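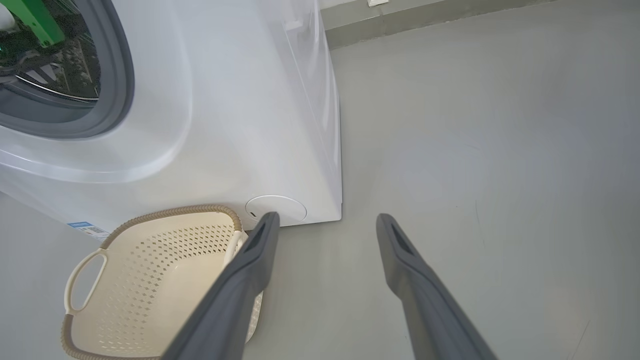 Chapter 13
Rotating Drums and Out-of-Balance Loads

13.1 Scope of the chapter

Chapter 12 treated the balancing of rigid rotors whose mass distribution is fixed at the time of manufacture. A fan wheel or a pump impeller is measured once, corrected by adding or removing material, and put into service. The present chapter deals with rotors that cannot be corrected in this way. In a front-loading washer, a centrifuge basket or a rotary dryer, the mass distribution changes with every load and continues to change while the rotor turns.

The horizontal-axis washer is used as the main case throughout. Its parts are familiar, its speeds are moderate, and its governing equations carry over to larger equipment with few changes. Readers who have not studied forced vibration with one degree of freedom should review Sections 4.2 through 4.5 before going on.

13.2 Terms and symbols

The drum is the perforated cylinder that holds the load. The tub is the stationary vessel that surrounds the drum and holds the water. The suspended mass M is the mass of everything carried by the springs and dampers: the tub, the drum, the motor where it is fixed to the tub, the counterweights and the wet load. The cabinet is not part of M.

The unbalance U is the product of the eccentric mass m and its distance r from the axis of rotation. It is given in kilogram meters. Unless stated otherwise, angular speed is written as w and is in radians per second.

13.3 The rotating force

An eccentric mass m at radius r, turning at constant angular speed w, applies to the bearing a force of magnitude

F = m r w^2

directed outward along the line from the axis to the mass. The force turns with the drum. In the vertical direction it appears as a sine wave at drum frequency, and in the horizontal direction as a second sine wave a quarter turn out of phase.

Because F varies with the square of the speed, an unbalance that is of no concern during washing can control the design of the machine during extraction. Doubling the speed raises the force by a factor of four.

13.4 Distribution of the load

At low speed, fabric is lifted by the drum ribs and falls back. As speed rises, the fabric nearest the wall is held against it for the full turn. The limiting condition at the top of the drum is

r w^2 = g

where g is the acceleration due to gravity. For a given drum, fabric lying closer to the axis needs a higher speed to satisfy this condition than fabric lying against the wall. Karpenko called the interval between the two speeds the distribution range. A controller that raises the speed slowly through this range gives the inner layers time to settle into gaps in the outer layer.

A single heavy article, such as a bath mat, cannot be spread evenly by this method. The controller must then reduce the speed and try again, or accept a lower final speed. Both strategies are compared in Section 13.8.

13.5 Passing through resonance

The suspended mass and its springs have a natural frequency well below the extraction speed. The drum must pass through this frequency on the way up and again on the way down.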